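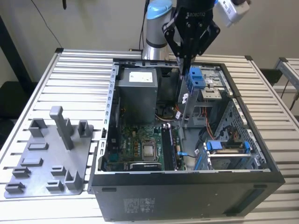

Torre de sobremesa abierta, con la fuente de alimentación y la placa base a la vista.

Distribución de las citas bíblicas en un fondo de predicaciones: el caso de la colección Hendriks

Trabajo de proyecto. Asignatura de Métodos en Ciencias de la Religión
Autores: Sheyla Bermúdez y Thijs De Smet
Tutora: Sanne Jansen
Entrega: lunes 29 de marzo

1. Objeto del trabajo

El proyecto estudia qué libros bíblicos se citan en un conjunto cerrado de predicaciones y en qué parte del discurso aparecen las citas. El corpus procede de la colección Hendriks, conservada en la biblioteca parroquial de Varkthorpe, y contiene textos mecanografiados de varios predicadores de una misma congregación. No se valora la calidad doctrinal ni retórica de los textos.

La pregunta de partida es si el leccionario adoptado por la congregación condiciona el resto de las citas del sermón o si el predicador, una vez leído el pasaje asignado, recurre a un repertorio propio y relativamente estable. La segunda posibilidad se denomina en este informe «hipótesis del repertorio».

2. Corpus

El inventario de la biblioteca registra 740 predicaciones. Se excluyeron 68 por una de estas causas: texto incompleto, duplicado de otro texto ya inventariado o ausencia de fecha. Los duplicados plantearon un problema adicional, porque algunos predicadores reutilizaban un sermón con un exordio nuevo. Se consideró duplicado todo texto cuyo cuerpo central coincidiera párrafo por párrafo con otro anterior, aunque el comienzo difiriera.

Las meditaciones fúnebres se mantuvieron en el corpus, pero se marcaron con un código aparte. En ellas el pasaje principal no depende del leccionario, y mezclarlas con las predicaciones dominicales habría alterado la comparación.

3. Definición de cita

Se distinguieron cuatro tipos:

Tipo A. Cita literal con referencia expresa de libro y capítulo.
Tipo B. Cita literal sin referencia.
Tipo C. Paráfrasis identificable de un pasaje concreto.
Tipo D. Alusión a un personaje o episodio sin reproducción del texto.

El tipo D se registró, pero no entra en los recuentos. Una mención de Abraham, por ejemplo, puede remitir al Génesis, a la Carta a los Romanos o a la Carta a los Hebreos, y el contexto no siempre permite decidir. En los pasajes con paralelos sinópticos se anotó el evangelio cuya redacción coincidía mejor con la del sermón; cuando no había diferencia apreciable se empleó el código «SIN» y la cita quedó fuera de los recuentos por libro.

Los salmos se anotaron según la numeración hebrea. Varios textos del fondo siguen la numeración griega, por lo que hubo que convertir las referencias una a una. Entre los salmos 10 y 147 la diferencia suele ser de una unidad, con las excepciones conocidas de los salmos unidos o divididos en una de las dos tradiciones.

4. Procedimiento

Cada predicación se dividió en exordio, exposición y aplicación. La división se hizo a mano, atendiendo a las marcas del propio texto (espacios, numeración, fórmulas de transición). Cuando no existían marcas se tomó como inicio de la aplicación la primera interpelación directa y sostenida a la congregación.

Las citas se introdujeron en una tabla de Pitiner, con un registro por cita y los campos siguientes: signatura, fecha litúrgica, predicador, sección, tipo, libro, capítulo, versículo inicial, versículo final y observaciones. El campo de fecha litúrgica dio más trabajo del previsto. Los textos anteriores a la adopción del leccionario actual nombran los domingos con un sistema distinto, y la tabla de equivalencias tuvo que rehacerse en julio, después de detectar un desfase en los domingos posteriores a Pentecostés.

Para medir la consistencia de la codificación, los dos autores codificaron por separado una muestra de 30 predicaciones. La coincidencia en la asignación de libro fue del 94 por ciento. Las discrepancias se concentraron en el tipo C, sobre todo en paráfrasis breves de Isaías que podían proceder también de su uso en los evangelios. Se acordó atribuirlas a Isaías solo si el sermón nombraba al profeta.

5. Resultados

En la exposición predominan las citas del libro al que pertenece la lectura principal, como cabía esperar. En la aplicación esa relación se debilita: las citas se concentran en los Salmos, el Evangelio de Mateo y la Carta a los Romanos, con independencia de la lectura asignada. El patrón se mantiene en los tiempos de Adviento y Cuaresma, aunque en Adviento aumenta la presencia de Isaías en las tres secciones.

Los libros sapienciales, excluidos los Salmos, aparecen casi únicamente en el exordio. Proverbios se cita de forma aislada, en general un solo versículo y del tipo B. Levítico y Números apenas figuran fuera de los domingos en que los prescribe el leccionario.

Por predicadores, el repertorio de la aplicación es más reducido en quienes tienen más textos en el fondo. Este dato debe leerse con cautela, porque la extensión media de sus sermones es también menor.

6. Discusión

Los resultados son compatibles con la hipótesis del repertorio en lo que respecta a la aplicación, pero no en la exposición. Cor De Graaf, que revisó un borrador de este informe, señaló que la concentración en Romanos podría deberse al catecismo usado en la congregación, cuyas preguntas remiten con frecuencia a esa carta. La objeción es pertinente y no se ha podido comprobar: haría falta codificar las referencias del catecismo con los mismos criterios.

Otra limitación es la naturaleza escrita del material. El texto mecanografiado no recoge lo añadido en el púlpito, y algunos originales llevan indicaciones como «ampliar» o «leer si hay tiempo» junto a una referencia. Esas referencias se contaron como tipo A solo cuando el versículo estaba copiado.

7. Trabajo pendiente

Queda por codificar el catecismo y por cruzar las citas de la aplicación con el calendario de bautismos y confirmaciones. Dirk Van Beek ha facilitado la transcripción de los registros parroquiales necesarios. La tabla completa y el manual de codificación se entregan como anexos I y II; el anexo III contiene las equivalencias de domingos en su versión corregida.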